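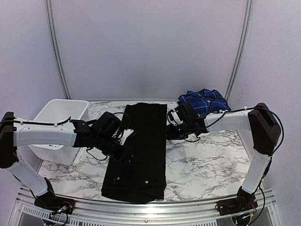
Figura 1 – Calças pretas dobradas ao comprimento sobre a mesa de tampo branco com padrão de mármore; ao fundo, à direita, camisa xadrez azul ainda por dobrar.

# Dobragem de vestuário em superfície plana: sequência, área ocupada e repetibilidade

Relatório de projeto, 7 de março de 2019
Autora: Shalini Joshi
Orientação: Heather Stubbs

## 1. Objetivo

O trabalho compara duas sequências de dobragem para calças compridas e avalia qual produz o volume final mais regular quando as peças são empilhadas em prateleira. As camisas entram apenas como grupo secundário. O problema foi proposto pela loja de roupa em segunda mão Turitz, que arruma calças e camisas nas mesmas prateleiras e perde espaço com pilhas que tombam para o lado do cós.

## 2. Material

As peças foram cedidas pela Turitz e registadas à entrada com um código próprio. Excluíram-se calças com elastano declarado na etiqueta acima do limite fixado no plano de trabalho e peças com forro. As medições de comprimento foram feitas com fita métrica flexível; as de altura da pilha, com esquadro e régua metálica.

A superfície tem de ser lisa e permitir estender a peça em todo o seu comprimento. Na Figura 1 as calças vão de perto do bordo posterior até quase ao bordo anterior da mesa, e essa foi a orientação usada em todo o ensaio. Um tampo claro facilita a leitura do contorno em tecidos escuros. Em tecidos claros o contraste é fraco e a marcação do bordo demora mais.

## 3. Procedimento

### 3.1 Sequência A (longitudinal primeiro)

1. Estender a peça e alisar do cós para as bainhas.
2. Sobrepor uma perna à outra, alinhando as costuras.
3. Corrigir o gancho, que tende a formar um triângulo saliente.
4. Dobrar ao meio na transversal, bainha sobre cós.
5. Dobrar novamente em terços.

A Figura 1 mostra a peça dobrada ao comprimento: um retângulo comprido, um pouco mais largo na extremidade inferior. Essa diferença de largura é a principal fonte de erro, como se discute em 4.2.

### 3.2 Sequência B (transversal primeiro)

A peça é dobrada com as pernas lado a lado, bainha sobre cós, e só depois fechada ao comprimento. Os restantes passos mantêm-se.

### 3.3 Camisas

As camisas são abotoadas no colarinho e no terceiro botão, viradas de frente para baixo e dobradas pelas laterais. Aguardam em monte solto até à sua vez; não se observou efeito mensurável dessa espera na altura final.

## 4. Resultados

### 4.1 Altura da pilha

Foram realizadas 403 dobragens válidas. Com a sequência A, uma pilha de oito calças manteve-se estável na maioria das repetições. Com a sequência B, a inclinação tornou-se visível a partir da sexta peça. Em B o gancho fica preso no interior da dobra e já não pode ser corrigido sem reabrir a peça.

### 4.2 Desvio de largura

O desvio concentra-se na zona do cós. Botões e rebites metálicos acrescentam espessura local e, quando ficam todos do mesmo lado, a pilha cede para o lado oposto. Alternar a orientação das peças (cós à esquerda, cós à direita) reduziu o efeito nas duas sequências – mais em A do que em B.

### 4.3 Tempo

Os tempos de dobragem não foram tratados. A folha de registo de outubro mistura cronometragens com e sem alisamento inicial e não foi possível separá-las.

## 5. Limitações

- A amostra de camisas é pequena e não permite comparar tecidos.
- As calças pretas estão sobrerrepresentadas no lote.
- A humidade da sala não foi controlada.
- A norma interna da Turitz para largura de prateleira mudou durante o trabalho; usou-se a medida antiga, 797 mm.

## 6. Trabalho seguinte

Repetir a sequência A com ganga grossa e com o cós alternado desde a primeira peça. Falta também definir um critério numérico para "pilha estável", que neste relatório foi avaliada a olho por duas pessoas.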